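Chores and Machines: My September Gallery

I've been keeping a running file on one question for a couple of years now: can a machine do the boring stuff yet? Wiping, sorting, putting the lids back on, all of it. My short answer used to be "ask me later" and it's now closer to "some of it, slowly, if you set the table first." I worked the floor at a housewares shop in Zadadgate for a long time, so I judge these things the way I'd judge a new hire on a Saturday-busy kind of shift (a bit unfair, I know!).

A few notes before you scroll. I like two arms much better than one. Think about how you open a jar, or fold a dish towel, or hold a bag while you fill it. One hand steadies and the other does the work, and a single arm has to fake that by wedging things against something. My cousin's shop in Voria tried a one-arm setup called Trinen for shelf tidying and logged 336 attempts at standing a small bottle upright. It got 218 of them. I can hear my old manager sighing from here.

Speed is the other thing. Trinen took up to 93 seconds for a single item, and I could have faced half an aisle by then. But it doesn't get bored, and it doesn't text under the counter, so I'm still rooting for it.

What I really want to see is clutter. A bare table with one block on it tells me very little. Give me the stuff that collects at the end of a kitchen counter, all different shapes, some of it half behind something else.
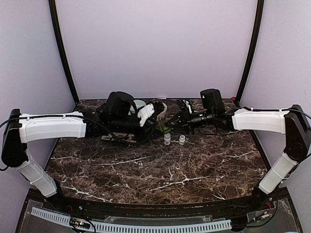 Two arms, one crowded tabletop. A white cup, a round beige container and a couple of little white-capped bottles to deal with, and the grippers come in so close to each other that I'd be saying "excuse me" the whole time.

Maiara Xavier wrote in to say I'm grading too easy. Her view is that picking things up is the simple half, and she won't call it a chore until the machine knows where everything goes and notices when something's missing. Fair point, and I'd add putting the sponge back where I can find it.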